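常见问题：手持夹爪采集志愿计划

整理：Ward Prins　最近更新：六月

大家好，谢谢你们愿意抽时间看完这一页（我知道它有点长，每次说要删短，结果又补进去两段）。下面的问题都是参加Pletska采集计划的朋友在邮件和群里问过的，有些问得比我们自己想得还细。要是你只想赶紧开工，看“第一次录要注意什么”那一节就够了，其余的泡杯茶慢慢翻也不迟。

这个计划到底在收集什么？

简单说，是人手把日常东西拿起来、挪个地方、再放下的过程。你握着夹爪，夹爪上的相机跟着你的手走，每录完一次就是一条示范，学习系统以后要靠这些示范来琢磨该怎么下手。我们现在这一轮的主题是“桌上的纸质物品”：书、本子、信封、杂志都算。上一轮做的是杯子和碗，已经收尾了，手里还有没传的杯子示范也请照传，我们会归到旧的那一批里。

我完全不懂编程，能参加吗？

当然能！说句心里话，我们特别喜欢不懂编程的朋友录的东西，因为你们不会下意识地去“迁就”机器，怎么顺手怎么来，这正是我们想要的。你需要做的只有握住、夹、放、按停止键，上传由Jolimell的小工具代劳，插上线等进度条走完就好。

一条示范多长算合适？

没有硬性规定。拿一本书从桌子这头放到那头，几秒钟也行，慢一点也行。请不要为了凑时间在空中停着不动，也不要一条里连着做三四个动作，后期切起来真的很费眼睛。一条一个动作，动作做完停一拍，再按停止。

第一次录要注意什么？

先把夹爪空着开合几下，看看两根手指走得顺不顺。然后把相机窗口打开，确认两根手指的前端都在画面里。桌子上原有的东西不必清空，我们希望学习系统见到的是真正过日子的桌子，有点乱没关系，别挡住你要拿的那样东西就行。

录之前请在任务表里选好类别和动作，比如“平装书，竖立夹取”。选错了也别慌，上传以后七天之内都能自己改，过了七天给我写封信，我来改。

书该怎么夹？夹封面还是夹书脊？

这是本轮问得最多的一题，值得多说几句。精装书最省心，硬邦邦的，夹哪里都差不多。平装书就要讲究一些：整本书是软的，手指一收，封面会跟着弯，书脊那边也会往里让一让。我们希望你两种夹法都录，一种是两指从前后夹住书的厚度，一种是一指压在封面上、另一指抵着书脊那一侧。后一种画面里书的形状变化很大，对学习系统来说难得多，也宝贵得多，所以别因为“夹得不好看”就删掉。

像下面这本《白夜行》，一根手指压着封面，另一根抵在书脊这边，书面被夹得微微弓起来，就是我们想要的第二种夹法。封面上的折痕和小坑也请原样保留，不用特意找新书来录。

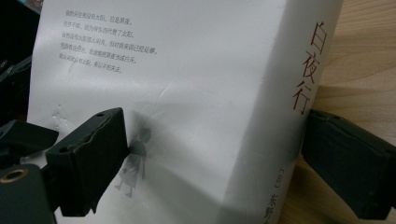

可是我夹了好几次，书都从下面慢慢滑走，最后啪的一声掉在桌上，这样的我全删了，看到这一节又有点后悔，到底该不该留呢？而且我家的书多半是旧的，纸都松了，夹紧了怕坏，夹松了又掉，练了一晚上也没找到那个劲儿。

请一定留着！滑掉的示范在任务表里勾上“未完成”就可以照常上传，我们会单独放一堆，将来用来教系统认出“要掉了”是什么样子。删掉的就不必补录了，别往心里去。至于力道，我的经验是先轻轻合上，等手指碰到书了，再多收一点点，然后往上抬一指宽的高度试一试，稳了再走。旧书建议夹靠下的位置，心疼的书就别拿出来了，家里的电话簿、过期的目录册都是很好的替身。

封面颜色有要求吗？纯白的会不会不好认？

没有要求，而且白封面我们尤其想多要一些。白封面上影子明显，手指一靠近，下半截往往就暗下来了，光线一换又是另一副样子。请在不同的时间录，早上一批，晚上开灯再来一批，桌子不用换。深色的、花哨的封面同样欢迎，只是手头已经不少了，优先级往后放一放。

封面上有字，会有版权或者隐私的问题吗？

书名和封面文字出现在示范里没有关系，这批材料只用于训练和内部评测，不会拿出来单独发布。需要当心的是写了名字、电话、地址的东西：信封请用空白的，本子请翻到没有写字的一面。万一录进去了，上传页面有“请求删除”的按钮，点了以后整条示范都会撤下来，不会问你理由。

目前收到多少条了？

这一轮到现在一共收到475条平装书示范，其中473条通过了检查。剩下的2条是文件传到一半断掉了，已经写信请录的朋友重传。每个参加的人我们希望至少录40条，分几天录完全可以，千万别一口气录到手酸，手一酸动作就变形，看得出来的。

为什么我的示范被退回来了？

退回的原因通常写在邮件第二行。常见的有：手指前端跑出了画面；中途换了手；时间戳对不上（多半是电脑睡眠了一下）。动作笨拙、拿得歪、放得不正，都不算退回的理由。如果邮件里的原因看不明白，直接回信就好，我一般当天晚上会看。

夹爪的手指磨花了，要换吗？

表面粗糙一点不影响使用，接着录吧。如果手指松动了，先检查固定的地方有没有拧紧，拧紧以后还晃，就先停下来，联系我们寄一副新的。替换件放在Trerwood的仓库，寄出来一般要等几天。旧的不用寄回，但请不要自己拿砂纸打磨，磨过以后厚度变了，前后两批示范就对不到一块儿去了。

能用左手录吗？

能，请在任务表里选“左手”。左撇子朋友的示范我们一直不够，您要是左撇子，请收下我隔着屏幕的热烈欢迎。右撇子就不必勉强用左手了。

小孩可以帮忙录吗？

可以在旁边看，也可以帮忙挑书，但握夹爪请由成年人来。夹爪合上的时候有点力气，小手指头容易被夹到。

示范最后给谁用？

先给我们自己训练整理书桌的那一套动作，之后会和Van der Linden那边的测试台一起跑一遍，看看换一张桌子、换一盏灯，学到的东西还灵不灵。结果出来以后，会在这一页最下面补一节，参加过的朋友也会收到邮件。

还有别的问题？

直接回复你收到的任务邮件就行，写长写短都没关系。附一小段出问题的录像会更快，文件太大就只发任务编号，我自己去后台找。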